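Clindar Kitchen Scale, User Manual
Section 4: Placing the scale and first weighing

Before you start, read the cautions in Section 2. The scale needs a flat place to show correct weight.

1. Choose a table which does not move when you lean on it. Keep the scale away from the oven and from open windows.
2. Put the four feet on the scale and turn each one until it stops.
3. Look at the bubble on the back side. It must be inside the circle.
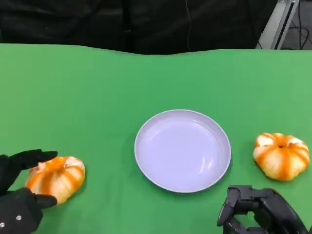 4. Insert the batteries and press ON. Wait until the display shows 0. If you see "Lo", change both batteries together.
5. Press UNIT to choose grams or ounces. The scale remembers your choice.

Note: The scale switches off by itself after 60 seconds without use.

6. Put your plate on the scale first, then press TARE. The display goes back to 0 and you can add the food.

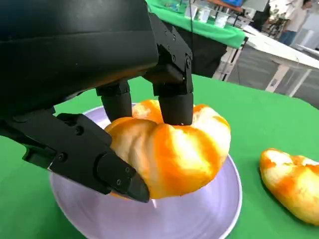
Fruit should be weighed in the way you will eat it. Recipes in the Puvo app count only the part without skin. A peeled orange on a plate, as in the picture, is ready for this, but take your hand away before you read the number. Anything that pushes on the fruit from the top is also counted as weight.

7. To save the result, hold MEMORY until you hear one beep. The scale keeps the last 100 results.

Caution: Do not load more than 976 grams in fine mode. The sensor can be damaged.

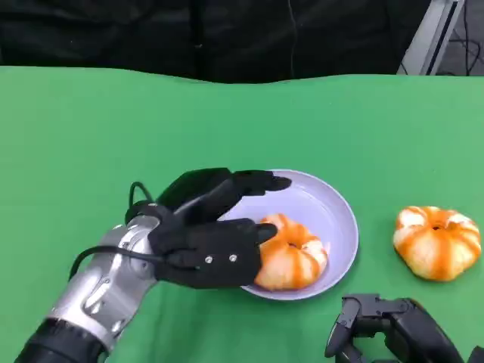
A soft surface is the most common reason for a wrong result. The feet sink a little and the number moves slowly up or down. If your table has a cloth with small wrinkles, like the green one here, make it smooth with your hand or fold it back under the scale. Then repeat step 3.

8. After use, press OFF and clean the top with a damp cloth. Do not put the scale under water.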